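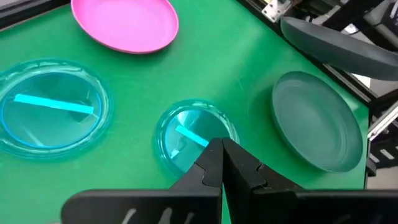

Pink plate and the clear dish, green table

Dunbar air museum, worth the drive?

wingroot_13
Passing through in April with 2 kids. Is the Dunbar museum worth a stop?

tapia_e
Yes. The restored trainer in hangar 11 is the best thing there. Allow a full afternoon.

OldRudder
I'd skip it. Half the engines were roped off when I went, and parking was 20 dollars.

tapia_e
Parking is free if you use the north lot – the sign is easy to miss.

OldRudder
Didn't know that. Still think the labels are thin.

kmh_prop
Labels are fine. Ask at the desk for the printed guide.

wingroot_13
Thanks all. We'll go, north lot it is.

Emiliano Tapia (tapia_e)
Bring jackets, the hangars aren't heated.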